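The Second Life of the Drink Bottle

By Apostolos Xenos
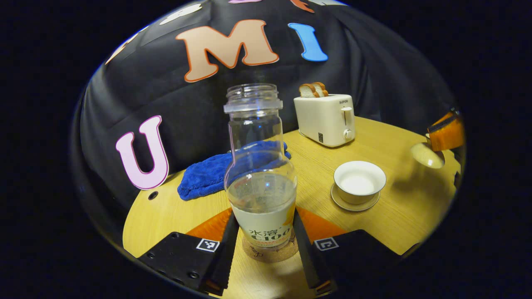

A 水溶 C100 bottle, cap off, on a cork coaster.

Prodromos Kourkoulas keeps his drink bottles on a shelf over the kitchen sink. At last count there were 69 of them. He uses them for rice, lentils, plant food, vinegar, screws, and a homemade window cleaner that he will not give out the recipe for.

He has been saving bottles since he moved to an apartment in Barkton with a kitchen that has two cabinets. One of them holds the water heater. He needed a way to store dry food that took up height and very little width, and he did not want to spend money on a matching set of jars.

"I was throwing out a good container every day at lunch," he says. "Then I was going to the store to look at containers."

People who reuse bottles tend to have opinions about shape. Kourkoulas likes a short neck and a body that widens out at the shoulder. A long neck makes rice jam when you pour it. A sharp shoulder holds on to the last spoonful no matter how you tip it, while a rounded one lets it slide down to the mouth. He also likes clear plastic, so he can see how much is left, and a label he can peel.

Labels are where most of the work is. Paper ones come off in warm water after half an hour, but the glue often stays behind and turns gray. He rubs it with cooking oil, leaves it overnight, and washes it with dish soap in the morning. Plastic sleeves are easier. He slits them along the side with nail scissors and pulls. Some labels he leaves on because he likes them. A lemon drink or an iced tea from the import store usually gets to keep its label, and goes at the front of the shelf.

Washing is simple, but it has to be done the same day. A sweet drink leaves a film, and once that dries it takes a lot longer to shift. Kourkoulas rinses the bottle three times with cool water, adds a drop of soap and a spoonful of dry rice, puts the cap on, and shakes it hard. The rice does the scrubbing. After another rinse the cap comes off and the bottle goes upside down in the rack.

The drying is what people get wrong, he says. A bottle that looks dry on the outside can hold water in the neck and at the base for days. He gives each one two nights in the rack and one more standing upright with the cap off. Anything that is going to hold flour or sugar gets an extra day by the window. He lost most of a bag of flour to a damp bottle one July and has been careful ever since.

There are limits. Thin drink bottles are made to be used once, and they don't take heat well. Boiling water will shrink and warp them, and so will most dishwashers. Kourkoulas does not put hot food or oil in his, and he doesn't drink from them again after the first week. Scratches on the inside are hard to clean. When a bottle gets cloudy and the cloudiness does not wash off, he moves it to the cleaning closet or puts it in the recycling.

Caps are kept in a drawer. They go missing faster than bottles do, and a bottle without one is no good for dry food. It will still hold a few stems of parsley on the counter, or a cutting from a houseplant. He had nine cuttings going when I visited, most of them pothos, and was trying to get me to take some home.

His sister has tried to convert him to glass. She gave him a set of Gostent jars for his birthday, and he admits they look better and close tighter. He uses them for coffee and for the good tea. The rest of the shelf has stayed plastic. It weighs less, and when he knocks a bottle into the sink it bounces.

For anyone who wants to start, he suggests picking one kind of drink you already buy and saving only that bottle. They will line up on the shelf, the caps will all fit, and you will know how much each one holds. Write the contents and the date on masking tape and stick it near the bottom, where your hand won't rub it off. A small funnel helps. His is a Brastatel, bought at a hardware store, with a mouth wide enough for chickpeas.

I went home with two pothos cuttings and a bottle of red lentils. The lentils became soup on Sunday. The bottle is in my dish rack now, upside down, on its second night.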